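I've had the two grippers on the bench side by side since Saturday, and I think I can say something useful about them now. The job is the same for both: reach into an open desktop tower and get hold of the small parts.

The Waaka came first. It grips hard, but its body is wide, and in a drive cage it runs out of room long before the fingers do. I gave it 30 tries and got 6 clean grabs.

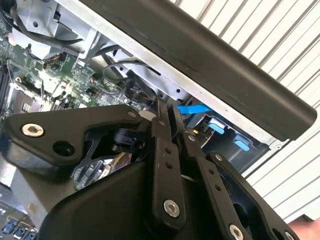
The Trudska is slimmer where it counts. With the same 30 tries I got almost three times as many. Most of the misses were my fault – I had the approach angle wrong for the first few and didn't notice.

Jouko Saarela asked about force control. Both run off the same Wondex controller, and I left the limit at its default. I'll look at that in December.

Cameras matter more than I expected. The wrist view is good for the last bit of the move and poor for everything before it, so I keep the side view open too. 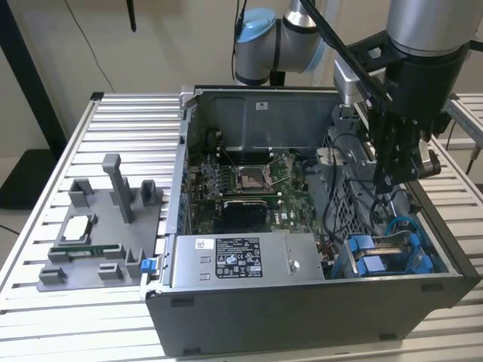 The tower on its side on the bench, with the gray fixture plate to the left.

Next up is memory modules. I need softer fingertips for those, and the Treltusora pads haven't shipped yet.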